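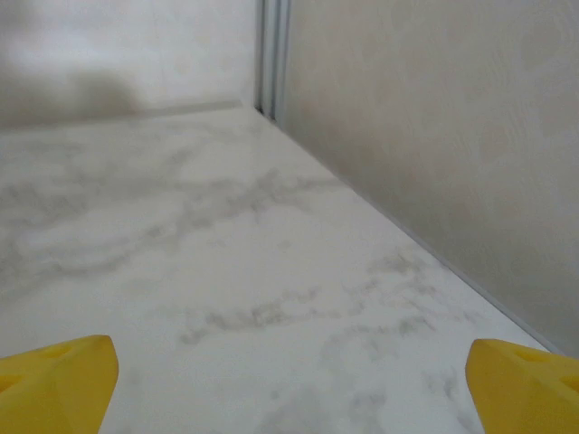 Draditz Rally Pace Note Book

I've been sitting in the left seat and the right seat for long enough to have opinions about notebooks, and this is the one I finally had printed for myself. It's 198 pages, spiral bound along the top, so you flip up and over with your thumb and never lose your place in the middle of a fast section.

The paper takes soft pencil really well (I use a 2B, don't let anyone talk you into a pen). Lines are spaced wide, six to a page, because my handwriting on a bumpy recce looks like a seismograph and I'm guessing yours does too! Every page has a box at the top right for the stage number and a skinny column down the side for distances.

Niloufar Tabrizi used one of the first batch all through the Isasden Forest Rally in April and came home with mud on every page and all of it still readable. She asked for a stiffer back cover, so now there's a stiffer back cover. Parviz Bagheri wanted the page numbers bigger. Done too.

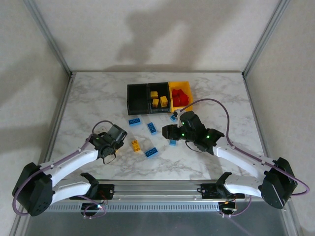 What you get

One book, 198 numbered pages
Clear front cover, stiff black back board
Elastic strap to hold the used pages down
A blank stage list inside the front, room for 17 stages

Price and shipping

$40 each, shipping included in the lower 48. Club orders of five or more get a small discount, just email me with how many you want and what event you need them for. I pack these myself in the evenings, so if your rally is next weekend please say so in the subject line.

Questions I get a lot

Will it fit a standard door pocket? It fits the ones in my car and in Omid Sadeghi's, and his are pretty narrow.

Can you print our team name on it? Yes, on the front sheet, for orders of five or more. Send me the artwork as a PDF.

Do you make a left-handed one? It's top bound, so it works the same either way. I'm a lefty myself.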